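Chapter 4
Plant Fibers and Woven Surfaces

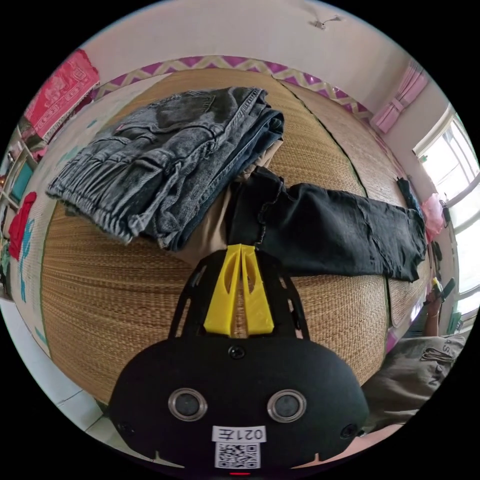
4.1 Stem, Leaf, and Husk

Plant fibers are grouped by the part of the plant they come from. Stem fibers, also called bast fibers, lie just under the bark and run the full length of the stalk. Leaf fibers are shorter and stiffer. Husk fibers are coarse and are used mostly for rope and brushes. Straw belongs to none of these groups. It is the whole dried stalk, used with little or no separation, and its strength depends on how the stalk was cut and dried.

Moisture content is the main control on how straw behaves in the loom. At 13 percent the stalk bends without splitting. Below that level it turns brittle — the outer wall cracks before the inner wall yields. Golnar Ghasemi's bending trials at Felgate, treated in Section 4.3, used 49 stalks cut from a single plot.

The terms warp and weft keep the meanings given in Chapter 2. Density is stated in strands per inch, counted across the warp. Problems marked with a star require the tables in Appendix B.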